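Support > Laundry Room > Front Loaders > Ticket 265

Filed under: Washers & Dryers, Won't Drain

Nellstead laundry room, the Bellini front loader. Third ticket on this one since June, pls merge if you can find the others.

Problem: stops with 8 min left on the display, drum won't spin out. Not every load. Towels and heavy cotton mostly, shirts go through ok.

Tried so far
- power off at wall, 10 min, back on. Same
- pulled the filter, some lint, one button. Cleaned, refitted
- drain hose, no kink that I can find
- smaller load, teal cloth plus a patterned piece, 46 min program

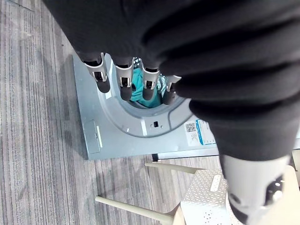

Small load finished. Ran it again at 1,000 spin with the Rudent liquid at half dose, finished again. So I'm leaning toward overloading or too much soap, but the towel load on Wednesday wasn't even that big so who knows.

Did a full one after lunch. Stopped at 8 min again. Restarted on spin only and it went thru second time. No error code either time, just sits there.

Other thing, same ticket, sorry. The Nasska baskets. We need more of them or a different kind, people fill one to the top and tip the whole lot in the drum. If we go by the basket as a load size it has to be a smaller basket. White plastic with the holes is fine, just not so deep.

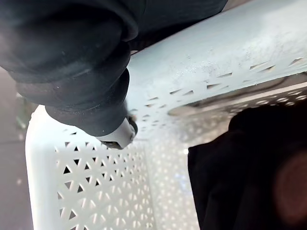

Can someone check the pump before we order anything? Also need the dose chart reprinted, old one is unreadable.

Status: open, waiting on parts desk
2 replies | 0 shares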